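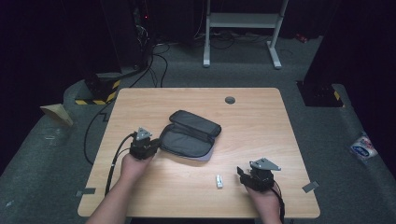 Re: [softcases] Gray zip pouch, lid does not lie flat

List home | Threads | Authors | Previous | Next | Search

2018-10-20
Posted by Wendelin Tanner
Message 2267

Merle McPhee wrote:

> I have moved my small adapters and memory sticks into one of the
> soft gray pouches (Dileo, the rectangular one with the padded
> outside). Two complaints. The lid creeps back toward closed while
> I am loading the lower half, so I end up holding it open with one
> hand. And when I do close it, the zipper catches at the second
> corner nearly every time. The tin I used before had neither
> problem, although it rattled.
>
> Is this a packing fault or a pouch fault? I would also like to
> know if people put the loose items in the lid or the base. The
> old thread (July) ended without an answer.
>
> Merle

Merle,

Probably both, and they can be separated.

Lid first. A new pouch of this type is stored flat and closed, and the padding along the hinge takes a set in that position. Open it, fold the lid all the way back until the outside of the lid is against the table, and leave it like that overnight with a paperback on it. Mine stayed back after two nights. Loading is then a matter of setting the pouch down with the lid away from you and the lower half toward you, which is how the gray one is lying at the top of this message. With the lid toward you, your wrists cross it every time you reach into the base and you will blame the hinge again.

Use a hard table. On a bedspread or a sofa cushion the base sinks, the lid rises, and the whole thing folds up around whatever you just put in.

Second, the zipper. The corner catch has two usual causes. One is fabric: the lining is cut slightly large and a fold of it gets into the track. Run a fingernail around the inside edge and push the lining down before closing. The other is contents standing too close to the edge. Leave a clear strip inside the zipper, a finger wide, all the way around. I tested this on my Dileo by closing it 7 times with the adapters pushed into the corners and 7 times with the strip left clear. It caught five times in the first set and once in the second. That is a small sample and one pouch, so treat it accordingly.

Closing technique also matters. Do not pull the slider with one hand while the pouch slides around the table. Hold the body at the hinge end, squeeze lid and base together just ahead of the slider, and move both hands along. At the corner, stop, squeeze again past the bend, and then pull. The slider should travel parallel to the track. If it is being pulled up and away from the pouch, it will ride onto the tape and stick.

On lid versus base: flat things in the lid, if there is a pocket, and everything with thickness in the base. Items the size of a USB stick go in last, after the cables. If they go in first they work their way under everything and you have to empty the pouch to find them. I lay them out on the table in front of the pouch, close up the larger items, and add them at the end. Check the table before you zip. A small white stick on pale wood is easier to miss than you would think – I have driven to work without one twice.

A few notes on contents:

– Cables: coil to the width of the pouch and no tighter. A coil that has to be pressed down will lift the lid.
– Adapters with metal prongs: prongs toward the middle, or wrapped. The padding protects against knocks from outside and does very little about scratches from within.
– Caps: put them on. Lint from the lining gets into open connectors.
– Anything wet: no. The padding dries slowly.

I tried the Lekora as well (part 2117 in their list, if that helps). It has a stiffer shell and the lid stays where you put it from the first day, but the interior is shallower and a wall charger will not fit. For sticks and card readers only, I would choose it over the Dileo. For mixed contents I would not.

If the zipper still catches after all that, look at the track itself under a lamp. A bent or missing tooth at the corner will show as a slight step. In that case send it back. Wax will make a good zipper smoother and has no effect on a damaged one.

Wendelin

Comments

Ataahua Ruddock
Agree on the finger-wide strip. I would add that the slider should be parked at the hinge end, fully open, before loading. Half-open zippers are where my lining got chewed.

Irena Kozłowski
Does the overnight trick weaken the hinge? Mine is almost three years old and the fabric there is already thin.

Wendelin Tanner
Irena – not measurably on mine, but it was new. On a thin hinge I would skip the paperback.

Merle McPhee
Lining was the culprit at the corner. Lid is under a dictionary now. Will report.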